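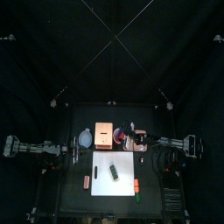
Two arm bench replacing hand sorting – what happens to our hours?

Mehrangiz Abbasi
March 2025

Work in returns at Garnau, small stuff mostly, markers, erasers, cups, bits for the trays. They've put in a two arm bench and 3 of us got told we're "moving to oversight". No one can say what that pays. Anyone been thru this? Does your classification change or just the title?

Botond Szalai
Same thing at our place in December. Title changed straight away, pay didn't. Ask for the new duties in writing before you start doing them – I didn't and it took 2 months to sort out. Also ask who clears jams. Ended up being me, every shift, on top of my own bench. Less bending though, my back's better for it. Miss the chat. You stand there watching a screen and your mate's on the other side of the buliding.

Kozma406
check your agreement, theres usualy a bit about consultation on major change. if they skipped that go to your delegate

Sesska
Ours got pulled out after a while so dont panic yet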